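Course notes, Kitchen Practice 1, Unit 5: Produce handling and storage
Instructor: Yolanda Ostrowski

Read this before the practical. Bring a pen and the blank storage chart from the unit folder. We start with vegetables people usually call "fruiting" vegetables: peppers, tomatoes, eggplant, cucumbers and squash. Leafy greens and roots come in the next handout. 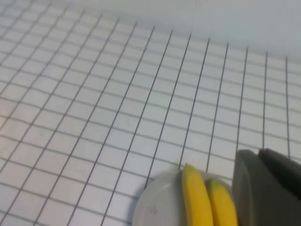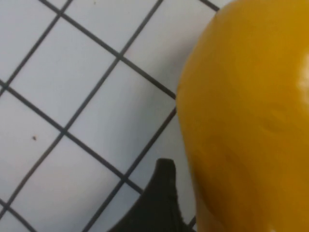
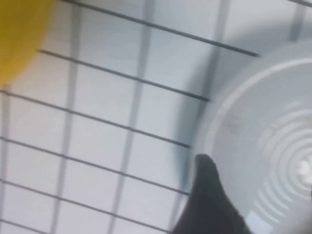

## 1. Why fruiting vegetables go bad

A vegetable is still alive after it is picked. It takes in oxygen, uses up its own sugars and loses water through the skin. Cold slows all of this down. Too much cold does a different kind of damage, called chilling injury, and many fruiting vegetables get it because they come from warm-climate plants.

Signs of chilling injury:

- small sunken spots (pitting) on the skin
- seeds turning brown, mainly in peppers and eggplant
- mealy flesh and weak flavor in tomatoes
- fast decay once the item is back at room temperature

The last one catches people out. A cucumber can look fine in the cooler and fall apart on the counter the next morning.

## 2. Peppers

Green bell peppers are picked before they are ripe. Left on the plant, they turn red, yellow or orange depending on the variety. Ripe ones are sweeter and cost more, partly for the extra time in the field. They also have a shorter storage life than green ones.

When you check a delivery, look at the stem first. It should be green and firm. Then press the shoulders lightly with your thumb. Wrinkled skin means water loss. A wrinkled pepper can still be roasted or cooked into a sauce, so put it in the "use first" bin.

Do not wash peppers before storage. Water sits in the dip around the stem and mold starts there. Wash right before cutting, under running water, and dry with a clean towel.

## 3. Ethylene

Ethylene is a gas that some produce gives off as it ripens. It speeds up ripening and aging in whatever is stored nearby. Tomatoes, apples and bananas give off a lot. Cucumbers give off little but are very sensitive to it and turn yellow.

The Drargate kitchen had one walk-in for everything when Danjuma Abubakar took over as storeroom manager. He moved the tomatoes and apples to a separate rack near the door - no new equipment, only new labels - and wrote the change up as a short case. It is in your reader on page 319. Read it for how he recorded losses before and after the move. His log sheet is a good model for your own.

## 4. Rotation and records

1. Label each case with the date it came in.
2. Put new stock behind old stock.
3. Sort once per shift and take out anything soft, split or moldy.
4. Write down what you threw out and why.

"Bad" is not a reason. Write "mold at stem," "split skin" or "pitting."

## For the practical

We meet at 11 in the Bakerska kitchen. The session takes 35 minutes, and you will work in pairs. Each pair gets a mixed case to sort into three groups: store, use first, discard. Hand in one chart per pair with both names on it. Tie back long hair and leave rings in your locker - the lockers need your own padlock.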